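Re: [Flalluvar-list] hall hire from the new year

On December 18, 2025, a list member wrote:
> Has anyone heard what Zuvine want for the big room now? We paid 500 in August and the website still says that. Also is the kitchen included?

Rang them this morning. Not 500 any more, sorry. 2,000 for the term, bond on top. Kitchen is seperate.
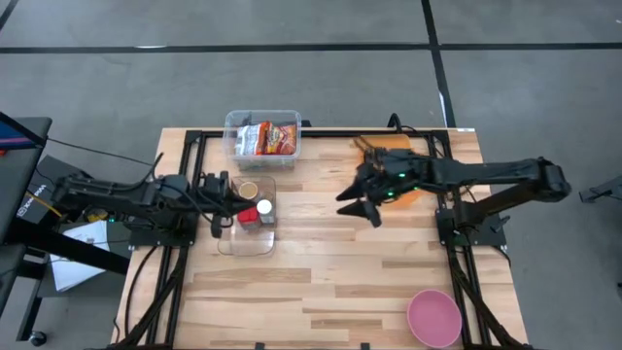
Could try Jovano instead. Smaller, parking's terrible, but they do let you leave chairs out overnight. Haven't got a price yet, will chase tommorow if I get a minute.

Choir would have to move to the 2 pm slot either way. Fine by me, altos may grumble.
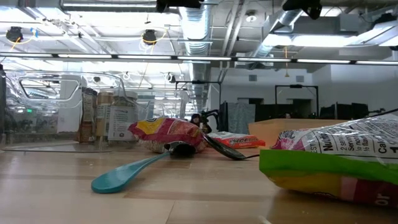
Need a yes or no on Zuvine before they shut for Christmas. Reply to the list please, not just me, my inbox is a mess.

Cheers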